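# Review: Erkix hand-held gripper kit, after 944 demonstrations

I bought the Erkix kit in August, when our small group started to gather examples for a tidying policy. The task is simple to say: pick up light household packaging from a table and put it into a bin. We have now recorded 944 demonstrations with one pair of grippers, and I think it is enough to write something useful for others who consider the same purchase.

The kit is two hand-held grippers, two camera mounts, a charger, a bag of spare finger pads and a printed guide of twelve pages. The fingers are wide black plates with long slots, and each has a blue pad near the tip. Assembly took me one evening. The guide is clear until page seven, where the calibration begins. There I had to write to the seller, Revurden, and they answered the next morning with a corrected page. Ask for this page before you start.

**Holding it.** The grip is comfortable for a medium or large hand. My colleague Lauri Lehtinen has smaller hands and gets tired after 110 repetitions, so now we change places before that. The trigger spring is a little too strong. I would pay extra for a softer one.

**The fingers.** Boxes are easy. Thin plastic was my worry, and it is still the hardest material for us. A carrier bag has no fixed shape, the handles go where they want, and if you close the fingers too high you take only air and one layer of film. The blue pads grip the film well if you press down a little first and close slowly. 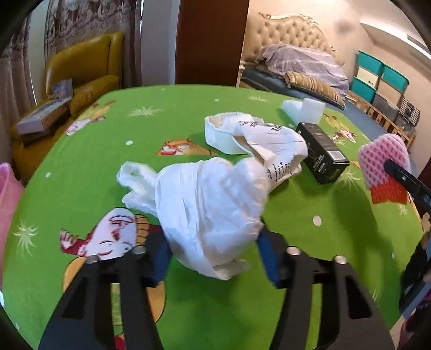 Slow closing has a cost, of course. The policy learns your speed together with your movement, and our first model waited so long over each object that I thought the program had stopped. We recorded the plastic bags again at a normal speed and kept the slow ones in a separate folder. Foam and paper gave us no such trouble.

I also advise to work in real homes and to leave the table as it is, with its own cloth and the furniture behind. With our earlier set, made on a plain gray desk, the model became lost when it met a printed pattern.

**Software.** The recorder, called Marinho, is the weak part. It starts quickly and the files are in good order, but the review screen shows only one camera at a time. When you use both hands, you must check each demonstration twice. Version 1.4 also lost the gripper width in nine of our recordings without any warning. Check this value every day and not at the end of the week, as I did.

**Wear.** The pads became smooth at nearly 600 demonstrations. Changing them needs a small screwdriver and ten minutes. All screws are still tight.

**Compared with Risalton.** I tried the Risalton gripper for two days at another lab. It is lighter and its software is much better, but its narrow fingers turn soft objects around before they lift them. For cups and tools I would choose Risalton. For bags and packaging I stay with Erkix.

**Score:** 4 of 5 for the hardware, 2.5 of 5 for the software.

*Updated February 3, 2022: version 1.5 of the recorder fixes the missing width. The review screen is the same.*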